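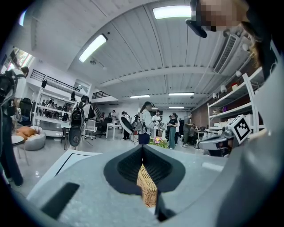
El conjunto de datos **Pundolside** reúne las demostraciones de manipulación registradas por el club estudiantil de robótica Hornberg, fundado en 2015. Cada episodio corresponde a una sola tarea doméstica, ejecutada con una pinza de mano. Los objetos de mimbre, como el que sujeta la pinza en su ranura central, se anotan en la categoría `tejido` – separada de `rígido` y de `textil`.

## Contenido

- 300 episodios, divididos en 2 subconjuntos: `Vídalín` (entrenamiento) y `Pronel` (evaluación).
- Anotaciones por episodio: tarea, categoría del objeto y resultado.
- Sesiones de registro: noviembre.

## Criterios de inclusión

Se conservan los intentos fallidos, con el valor `fallo` en el campo `resultado`. Los episodios interrumpidos antes del primer contacto con el objeto quedan excluidos.

## Privacidad

Los rostros se publican pixelados. No se distribuye audio.

## Uso

Se autoriza el uso docente y de investigación – con mención del club. Las correcciones de etiquetas deberán indicar el número de episodio y el campo afectado.

Última revisión: enero de 2025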